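25 November 2021

Bench sort-out, second go. I finally got fed up with hunting for the small stuff (heat-shrink, fuses, those fiddly crimp ends Lionel keeps ordering) and spent most of the morning tipping out jars. We own far too many jars! Nearly 30 of them, half with no label, and one just said "good ones" in Geetha's writing. Good what, Geetha?

Sorted by what we reach for, which is how Ildikó did it over at Neagu and it seems to work for them. Fasteners by size first, then electrical, then a pile of orphans I couldn't bring myself to throw out. The M3 screws alone came to 990 on the counting scale, so please, no more M3 until June at least. The M4 washers are down to 18 and I've put them on the Firkomberg order along with 20 spare fuses.

Tarcísio wants the crimp ends kept with the crimper. I don't, but it's his crimper, so fine.

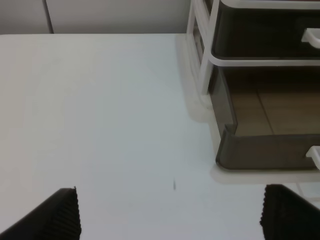 Labels are the next job and I keep changing my mind about them. Paper tape peels off by spring, and the printed kind costs more than the screws do. I also want them big enough to read standing up, because with smoky dark drawer fronts like these you have to pull one partway out before you know what you've got, and I'm not doing that forty times a day. White tape on the dark plastic should show up nicely, black marker, capital letters. Cecilia has a roll somewhere. Ask her tomorrow, and ask about the missing 2 mm hex key while I'm at it.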